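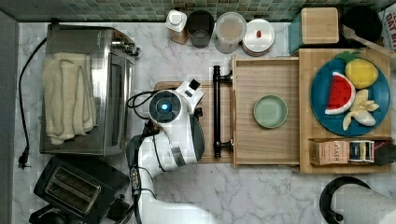 Search this book
Go

Chapter 6
Keeping a Worktop in Order

A kitchen counter fills up quickly. Plates, boards, tea and dry goods all want the same space, and the cook needs some of it left free.

Start by sorting things by how often they are used. Cups and canisters can stand at the back against the tiles. Small packets do better in a wooden tray or box – they slide about otherwise.

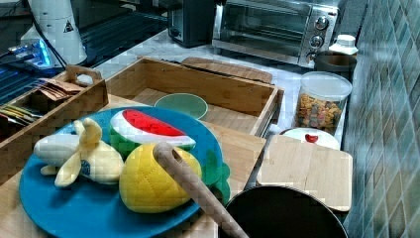
Boards take up the most room, so choose one for daily work and store the others upright. Exercise 1 on page 132 asks you to draw your own counter and mark where each item belongs.

Reader comments

Zanele Engelbrecht: Used this with my evening class in June. The drawing took longer than the reading.

Mthembu: Is page 132 right? Mine starts with the shelves.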